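Ticket 1408 - Hanging basket on back rail, cap storage
Site: Fletcombe, bay 13
Reported by: Donal Dolan
Status: open

The long black basket from Narnden sags when caps are put in with the other things. White cloth used to wipe down the wall behind it. No change to the sag. 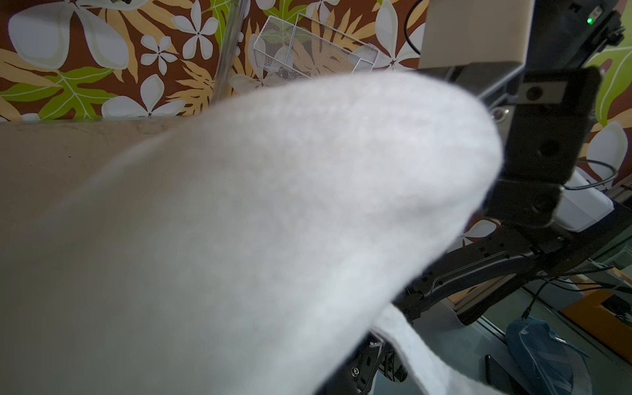 Hooks checked and tightened. The rail is level. I think the hooks are the wrong size - the order was for the Allero type.

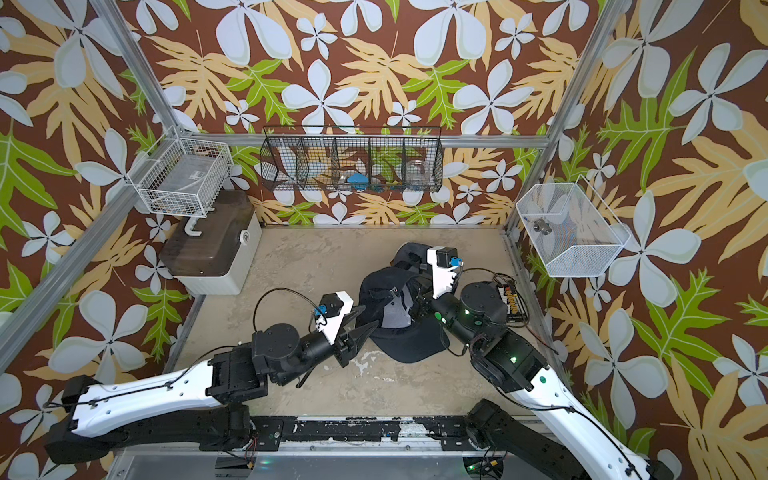
Last modified: May 13, 2024

Basket stays up for light items only. Caps and clothing go on the floor until the new hooks come in. Marks on the floor are a separate ticket, open since January.

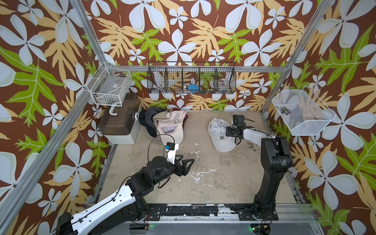

Asked Santoro for replacement hooks, part 3000. They first quoted part 2000, which has the short neck and won't clear the rail. Sent back for a new quote.

Second problem: dark grit on the floor, and it gets on the caps. Needs sweeping before anything else is put down there.

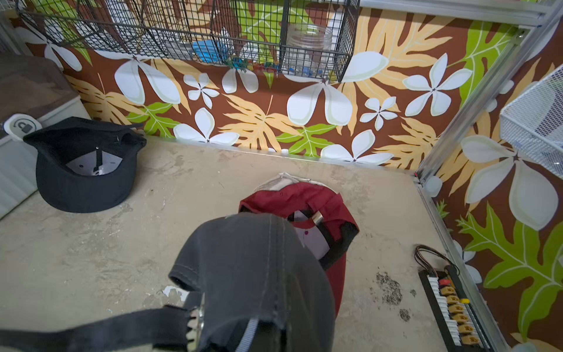
Keep the charging board and its wires clear when sweeping. Brush the caps off outside - don't wash them, the buckles rust.

Next step: waiting on Santoro.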